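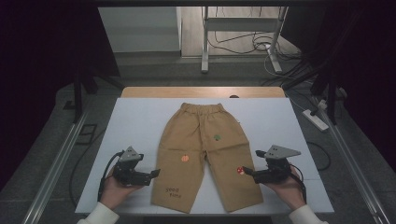

Parents know how old the child is, a reader wrote in response to my May column, and they do not know the inseam, so a label that gives the age is the only label that will ever be used. The objection is a fair one and it was made by several other readers in softer form. I have had some months to think about it, and I still hold that age should come off the size label of children's clothing, or at least be moved to a secondary position, in smaller type, behind a body height in centimeters or inches and one girth.

Age sizing works as a proxy. The garment is cut to a set of body measurements, the measurements are taken from a table, and the table is indexed by age. The buyer never sees the measurements. At the point of sale the buyer reverses the process: the child's age is known, the label gives an age, and the two are matched on the assumption that the child resembles the table. For a child near the middle of the distribution this is adequate. For a child well away from the middle it fails in a predictable direction, and the parents of that child learn to apply a private correction, buying a size up or a size down. The correction is learned by trial, at the expense of the household.

If the table were common to all makers, the private correction would at least be stable. It is not common. Each brand keeps its own block, which is the basic pattern from which the styles are developed, and each block carries decisions on ease, rise and length that are never published. A parent who has worked out that one brand runs short has learned nothing about the next. The label says the same thing in both stores and refers to two different bodies.

I spent part of last year going through product listings for children's trousers to see how much of the underlying measurement is available to a buyer who wants it. The final set held 3144 listings, drawn from online stores that sell to the public in the United States, with duplicates by color removed. I was looking for three items: the body height the size was cut for, the waist of the body or of the garment with the type stated, and the inseam. Listings that gave all three were uncommon. Many gave a chart that applied to the whole store, covering tops, dresses and trousers together, and a chart of that kind cannot describe any single garment. Others gave a waist figure without saying if it was measured relaxed or stretched. On an elasticated waist those are different quantities, and the difference between them is large enough to span more than one nominal size.

The elastic waist deserves a paragraph of its own. It is the main reason age sizing for trousers has been tolerated for so long. A gathered waistband will close on a wide range of bodies, so the girth error is absorbed and the buyer does not notice it. The length error is not absorbed by anything. The hem ends up where the pattern put it. The rise, measured from the crotch seam up to the waist, is also fixed, and a rise that is too short is a far more common cause of an unworn pair than a waist that is too loose. It is also the dimension least likely to appear in any chart. I found it in a handful of listings, nearly all of them for sports clothing.

There is then the matter of tolerance. A production specification states a target dimension and a permitted deviation. For the inseam of a small child's trousers, a deviation of 10 millimeters in either direction would be unremarkable. Two pairs of the same style, same size and same color can therefore sit at opposite ends of the permitted range and both be correct. No label can remove this. A label that gave a height would still be useful, for the buyer would have a nominal value and could judge a garment against it. With an age there is nothing to judge against. A pair that comes up short on a tall child may be out of specification, or cut to a small table, or simply bought for a body it was never meant to fit, and the buyer has no means of telling these apart. Neither, in most cases, does the customer service desk.

Shrinkage compounds the problem. Cotton trousers lose length in the wash, and most of the loss comes early. A maker who allows for shrinkage in the pattern will sell a garment that is long when new. A maker who preshrinks the fabric will sell one that is right when new and stays close to right. The two are indistinguishable on the hanger. I would like the label to carry the after-wash inseam, and I accept that I am unlikely to get it.

The argument for retaining age usually takes one of three forms. The first is the one my reader gave: age is known and height is not. I do not think this is as strong as it looks. Height is taken at every routine checkup and is written down. It is marked on door frames. It can be found with a wall, a book and a tape measure, in less time than it takes to pack a return. Parents do not carry the figure in their heads at present because nothing they buy asks for it, with the exception of car seats, and it is worth noting that parents manage the car seat without complaint. When height was the figure that mattered, they found it out.

The second form concerns gifts. A grandparent or a colleague buying for someone else's child knows the age, if that, and can hardly ask for the inseam. I concede this one in part. A gift buyer does need an approximate way in. But the need is met by printing the age in a subordinate position or by a card at the rack, and it does not require that the age be the primary designation on every garment sold to everyone. The largest share of children's clothing is bought by the people who dress the child.

The third form is commercial and is rarely stated in public. Stores are laid out by age. Buying departments are organized by age. Inventory systems have a field for size, the field holds an age code, and a change to the field touches every record. I take this seriously as a cost. I do not take it seriously as a permanent obstacle. Mistari, a small label whose trousers I have followed for a few seasons, moved to height designations with the age in brackets, and kept its old codes internally by means of a lookup table. The customer sees the height. The warehouse sees what it always saw. Imholm went the other way and retained the age while adding a garment measurement to the inside seam, printed on the care label, where it takes up one line. I prefer the first approach, but the second is better than what most of the market offers, and it could be adopted by any maker at the next print run of care labels.

Restano is the case usually raised against me. It published heights, found that its sizes did not line up with those of the stores it sold through, and withdrew them after one season. I read this as evidence about the stores. The heights were accurate. They exposed the fact that a store's "4" and a supplier's "4" had been different things all along, and the remedy chosen was to stop exposing it.

A smaller point concerns the bottom of the range. A label that reads 2 may mean the second birthday, the period up to it, or the period after it. Some brands distinguish 24 months from 2 and cut them differently, commonly with more room in the seat of the former for a diaper. Others use the two terms interchangeably. The distinction, where it exists, is a real difference in pattern and is useful to know. It is conveyed by a choice between two expressions that mean the same length of time. I can think of few other consumer goods where this would be regarded as acceptable labeling.

The secondhand market suffers most. When a garment is resold, the brand's chart has usually been revised or taken down, the style is no longer listed, and the label is the only document left. A seller at the Chornovol exchange, where I buy most of what I examine, sorts by the age on the label, as there is nothing else to sort by, and the result is a rail on which adjacent pairs differ in length by more than a full size. Buyers hold them up against each other and against the child. The measuring is being done anyway, by eye, one pair at a time, by people who could have read it off a label had the maker printed what it already had on file.

That last fact is the one I would ask the trade to consider. None of this information has to be generated. Every pair of children's trousers in production was graded from a table of body heights and girths, and was checked at the factory against a sheet that lists the inseam, the rise and the waist in both states. The age is added at the end. I would keep the gift buyer's bracket, accept a transition of several seasons, and leave the girth to whichever single measurement the maker considers most useful for the style. The height should come first on the label, and it should be the height the pattern was drafted for.

Opinion > Consumer Standards > Clothing and Textiles > Sizing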